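3.2 Table contents before clearing

The clearing task starts from a table left as it stood after a shared meal. Items were not sorted or straightened beforehand.
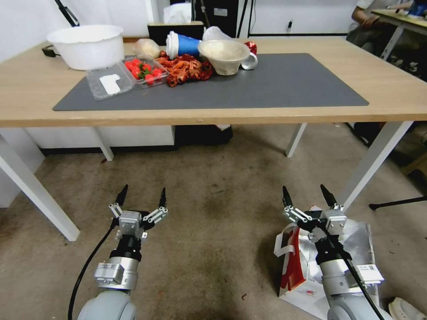

Figure 2. Table before clearing, with cooked crayfish, cherry tomatoes in an open clamshell, a basin, and tableware on a dark gray mat and the wood around it.

We grouped the contents by where they should end up. Food to be kept covers the tomatoes, which stay in their clear container, and the crayfish, which lie directly on the mat and need a container of their own. Tableware covers the woven bowl and the white mug, which is on its side in Figure 2. The paper cup, also on its side with its lid on, was harder to place. Noonan's scheme treats any lidded cup as tableware — we treat paper cups as waste.

Plastic bags caused the most disagreement. Wulan Nugroho and Prasetyo Oei labeled the 1482 items in the Trandamthorpe set separately, and bags with something inside were often marked as food by one and as waste by the other. A third label, "check contents," was added in July. The tissue box at the back counts as a fixture and is left where it is.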